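Ometbridge Plater: supervision unit for small arms
Reviewed by Aksel Kjærgaard
Sep 19, 2022

Rating: 2 out of 5

Plater is a supervision unit that sits between the planning computer and the arm controller. It enforces keep-out volumes, limits joint speed and gripper force, and handles stop and resume. We paid $2,005 for the unit, one stop button and a year of updates. It was installed at our Ziltusberg bench in August. This review covers firmware 3.1 and one fault that I consider serious.

Setup

The box has two network ports, a terminal block for the stop circuit and a status light that is too dim under lab lighting. Configuration is done in a browser. Keep-out volumes are entered as boxes or traced by hand-guiding the arm, and hand-guiding is the better way by a wide margin. The boxes take their origin from the arm base, while the documentation says the table corner. Lizeth Castaño lost an afternoon to that.

Added latency was low and steady. The default heartbeat period is 20 ms, and we left it there.

Test task

The arm moves a round dish between the counter and the turntable of a countertop microwave oven. The oven stays unplugged, and the door is opened and closed by hand between cycles. The task is a reasonable test of keep-out volumes: the cavity is tight, the door occupies a large area when open, and the dish has to be lowered almost level.

The fault

Cycles 1 to 368 produced nothing worth reporting. On cycle 369 Yesenia Correa pressed the stop button with the dish held just above the turntable. The arm stopped and the gripper held, as they should. She cleared the stop and pressed resume. The gripper opened at once, before the arm had moved, and the dish dropped a short distance onto the glass. No damage and no injury.

The log shows the cause. The planner had already sent the open command for the end of the move. Plater buffered it during the stop. On resume it released gripper commands immediately but held arm motion until the heartbeat was confirmed. The two queues are separate and nothing ties their order together.

We could repeat it at will by stopping in the last part of any lowering move. Stops earlier in the move did not trigger it. Out of caution, all later stop tests were done with a folded towel under the release point and hands well clear.

A dish falling a few centimeters is minor. The same behavior with a heavy or hot load is a safety matter, and the person most exposed is the one who has just leaned in to see why the arm stopped.
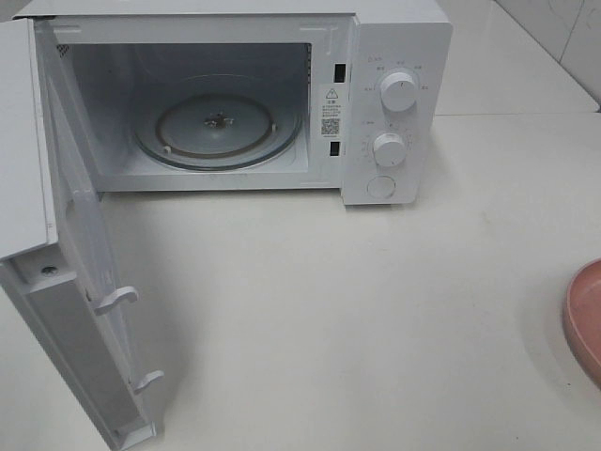
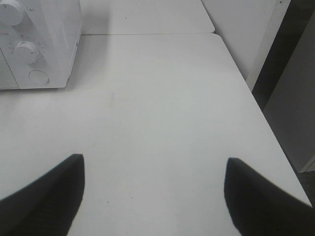
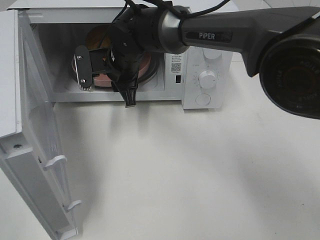

Workaround

Tumaini Makokha wrote a small script that flushes both queues on any stop and makes the planner start again from the measured position. With it we completed the run to 445 cycles, including deliberate stops at the bad point, without another early release. The cost is a pause of a few seconds after each resume. There is a setting called "hold outputs on stop" that sounds like a fix. It only affects the digital outputs on the terminal block.

Vendor response

I sent the logs to Ometbridge support. Kalliopi Dervishi answered the next day, reproduced the fault on their own bench and confirmed that 3.0 has it too. A corrected release has been promised, with no date. I asked for a notice on the download page in the meantime. There was none when I last looked.

Other notes

Keep-out volumes worked every time we tested them. Force limiting is coarse, with steps too wide for thin-walled parts. Log export is good: plain text, one clock for all channels, no account needed. The stop button has a positive click and a long enough cable. The mounting ears are on the wrong side for a standard rail, so ours is held with two brackets.

If you already own one, flush the queues on stop or turn off resume entirely and restart each task from its home position. If you are choosing now, I would wait for the new firmware and repeat the test above before putting anything in the gripper that matters. We are keeping ours on the bench with resume disabled for everyone except Tumaini and me. The second unit, ordered for the Mosquera cell, is on hold.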